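Search this site
Enter keywords Search

Home | Galleries | Desks | Kitchens | Sheds | Contact

Long Desk, Small Saucepan
Gallery 13, text by Wafula Urio

I have been collecting work surfaces for this site since August, and the long gray desk is the one I keep going back to. It started life as two people's desk. Then one of them moved upstairs and the desk, left to its own devices, took up cooking. There is no stove within 8 yards of it.

White container, red base, thin white rod standing straight up out of the top. I'm fond of the colors. The screwdriver-like tool lying farther along has a red handle too, so somebody could claim there's a scheme.
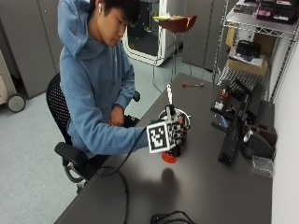 I asked for a desk like this once, at my old job, and was given half of one. You want the length. On a short desk you have to put a thing away before you can take out the next thing, and a whole afternoon goes to drawers.

The stainless-steel saucepan shows up twice in this set. It's a good shiny one with a loop at the end of the handle, so it can be hung from a hook, should a hook ever be put up. Its companion is a plastic bottle, pale on top and a loud pinkish red farther down.
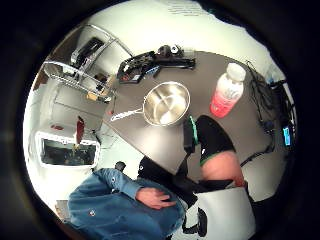

Pan and bottle again

Same pair, closer together, with the bottle standing in front of the pan. It says PRIME in tall black letters, for anyone shopping from across the room. I like how it lands on the dark desktop as a soft smear of itself.
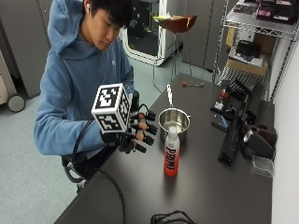 A dark top shows up every crumb, by the way. I had one for 4 years and wiped it daily, and it still looked as if I'd been eating toast in secret (I had). If you're choosing a desk, go gray, go long, and keep the saucepan where you can reach it.

Next gallery: Saarinen chairs, mostly broken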